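Sinlow Tee Sheet, Setup Guide
Section 3: Entering a two-day four-ball
Last updated: July
By the Kutden support desk

The sales page says the sheet builds itself. It doesn't, so set aside an evening and keep your paper entries within reach.

1. Open Events and choose New. Enter the course name exactly as it appears on your scorecard.
2. Set the first tee time for Saturday and the gap between groups. The default gap is too short for most amateur fields.
3. Import your entry list. Check every pairing by eye. The import claims to match partners, but it matches surnames.

Note: The Fukico handicap add-on is optional. We have yet to see it save anyone time.
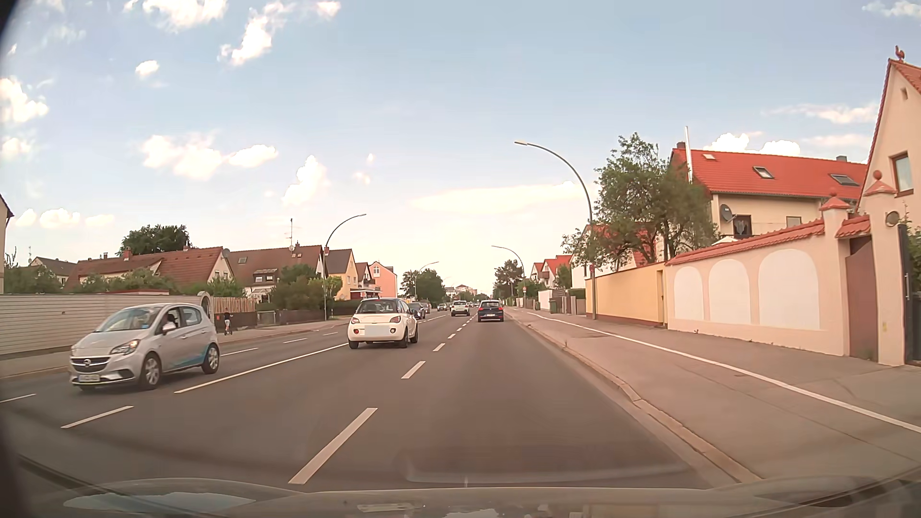
Residential street, light cloud

4. Enter the yardage for each hole. A hole typed as 2473 when you meant 247 will be accepted without a murmur. The longest hole we have seen anyone enter correctly was 494.
5. Press Flight. If the flights look odd, they probably are. Clear them and sort by combined handicap yourself.
6. Print the sheet before you publish it.

Caution: Publishing sends a text to every player. There is no undo, whatever the Undo button suggests.

If error 2876 appears, close the event and open it again. The Hafþórsson scoreboard display must be unplugged first, or the error comes straight back.

Shares: 3
Comments: 0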